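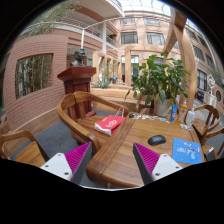
Hand gripper no. 7, finger check, May

Took the Bellby unit out to the courtyard table after lunch and went over both fingers with Bindu, who has more patience for this than I do. The magenta inserts are the ribbed kind, and I do like them — they wipe down so nicely with a damp cloth. Three screws on each white plate, all snugged by hand, a little at a time.

Counter read 1,105 closes, up from 743 at the last check. Xolani, could you order another pair of inserts from Prislow when you get a minute? Same magenta, please!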